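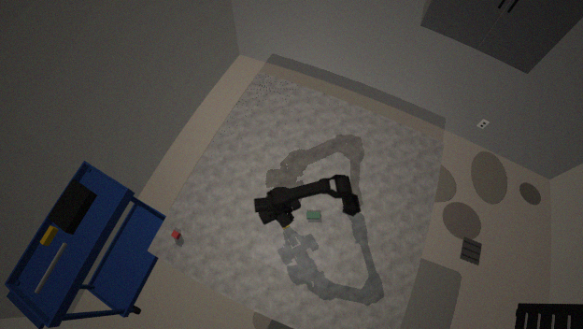 Wosano Pocket Retro Handheld

Ships in January
3,339 customer reviews
Sold and shipped by Gretumon

Overview

The Wosano Pocket is a handheld player for original game cartridges. It takes the carts you already own, plays them on a bright modern screen, and saves to the cartridge battery the same way the old hardware did. There are no games built in and no store to sign in to. Put a cart in the slot, slide the power switch, and the title screen comes up.

This is the second version of the Pocket. The shell is the same size as before, so cases and screen covers made for the first one still fit. The buttons, the speaker and the charging port have been changed, and those changes are covered further down.

What's in the box

Wosano Pocket handheld
USB-C charging cable
Wrist strap
Cartridge dust cover
Printed quick start sheet

A wall charger is not included. Any USB-C phone charger will work. Fast chargers are safe to use but will not fill the battery any quicker.

Screen

The screen is a backlit LCD with a glass front. Games show in their original shape, with a thin black border on each side. You can stretch the picture to fill the screen from the menu, but text in older role-playing games gets harder to read that way and most people leave it off.

There are 5 display modes. One gives a clean, sharp picture. The others copy the look of older screens, including the green tint and the slight blur when things move. The mode is saved with the handheld and not with the game, so if you switch carts you may want to switch modes too.

Brightness is set with the small wheel on the left side. At the lowest setting it is dim enough to use in bed with the lights out.

Controls

The directional pad is firmer than on the first Pocket. Owners of the old one told us that diagonal presses came up by accident in puzzle games, and the new pad has a taller pivot under it to cut down on that. It takes a few days to loosen up.

The face buttons are rubber membrane with a short press. The 2 shoulder buttons click. If you don't like the click, there is no way to turn it off, and people who share a room may want to know that before ordering.

All buttons can be remapped in the menu. Hold the menu button while a game is running to get there. The game pauses while the menu is open.

Sound

The speaker now faces forward. On the first Pocket it sat on the bottom edge and was easy to cover with a finger. It is louder than before, with a little more low end, though it is still a small mono speaker. Plug in headphones for stereo. The jack is the regular size and sits next to the charging port. Bluetooth headphones are not supported.

Cartridges and saves

The slot takes original carts and most newly made ones. Carts with a tall shell, such as those with a built-in sensor or motor, will stick out of the top and the dust cover won't go on over them. They play normally.

If a cart doesn't load, take it out and clean the contacts with a cotton swab and a bit of rubbing alcohol. Let it dry fully before trying again. Don't blow into the cart.

Game saves stay on the cartridge. If the battery inside an old cart is dead, the game will play but will not keep your progress once the power is off. The Pocket can't charge or replace that battery. You can make a save state on the handheld instead, one per game, and load it from the menu. Save states use a memory card, which is sold separately. The card slot is behind the small door on the back.

TV dock

The Salinas dock is a separate item. It connects the Pocket to a TV over HDMI and charges it at the same time. There are 2 controller ports on the front for wired pads. The handheld screen turns off while docked.

First version owners should note that the Salinas needs the new charging port. It will not work with the older handheld, with or without an adapter.

Battery

The battery is built in and charges over USB-C. Playing at full brightness uses it up a good deal faster than playing at the middle setting. The light by the port is orange while charging and goes off when the battery is full. When the charge gets low, the same light blinks red, and you should save soon after that.

If you plan to put the Pocket away for a long time, charge it about halfway and switch it off at the power switch. Sleep mode keeps drawing a small amount of power.

Updates

Updates are files that you copy to a memory card from a computer. Download the file from the support page, put it on the card without renaming it, insert the card and turn the handheld on while holding the menu button. The update runs by itself and the Pocket restarts when it is done. Don't remove the card or turn off the power during this step.

Colors

Smoke gray
Off-white
Clear purple

The clear shell shows the board and the battery. It is made of the same plastic as the other shells and has the same finish.

Goes well with

Prurkora carry case, hard shell, with room for the handheld and a few loose carts
Prurkora glass screen cover
Salinas TV dock
Memory card

Questions we get a lot

Does it play games from other regions?
Yes. There is no region lock on the cartridge slot.

Can I use the link cable from my old handheld?
Yes, for trading and two-player games, as long as the cable has the small plug. The larger plug from the earliest handhelds does not fit.

Will it play cheat cartridges?
Some of them. Ones that pass the game through a second slot are too tall to sit straight and may lose contact if bumped.

Is the first version still sold?
No. We still carry replacement buttons and shells for it while stock lasts.

Shipping and returns

Orders are packed and sent by Gretumon. Units in smoke gray ship first, and the other colors follow as they arrive at the warehouse. If you order more than one color, the order will go out as a single package once everything is in.

Returns are accepted for unused handhelds in the original box. Opened memory cards can't be returned unless they are faulty. To start a return, use the link in your order email and have your order number ready.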